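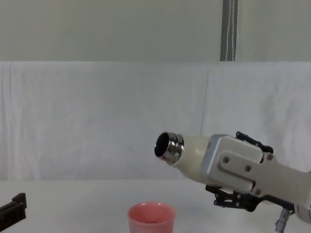
A drink bottle with a threaded metal neck, uncapped.

Encyclopedia > Household > Kitchen > Drinkware

Read | Contents | Index | Search

Drinkware

Drinkware is the general name for the vessels people drink from, and it takes in cups, mugs, glasses, tumblers, and the bottles we carry to work and school. It is one of the oldest families of household goods, and most of us own a good deal more of it than we could ever use in a day!

Cups

The cup is the simplest member of the family, wide at the mouth and often a little narrower at the foot, so that a stack of them will nest in a cupboard. Early cups were shaped from clay, horn, or wood. Plastic came much later and quickly found a home at picnics and children's tables.
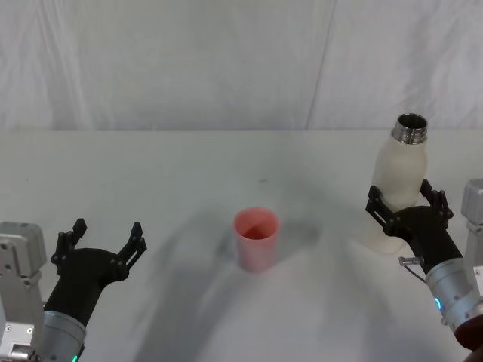 A tall plastic cup in pinkish red.

Bottles

A bottle has a narrow neck that can be closed, usually with a cork, a stopper, or a screw cap. Insulated bottles have two walls with a gap between them, which slows the passage of heat and keeps soup or coffee pleasant for hours. The writer Roswitha Kettler, in her fond history The Sturkness Cupboard, gives 30 pages to the screw cap alone and plainly enjoyed every one of them.
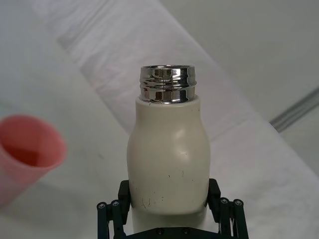
Cream-white bottle showing the raised spiral of the neck thread.

Care

Bottles last longest when they are rinsed soon after use and left open to dry. A soft brush reaches the shoulder, where residue likes to settle.

Related articles
Tumbler
Vacuum flask
Screw thread
Oltmanns Pottery
Picnic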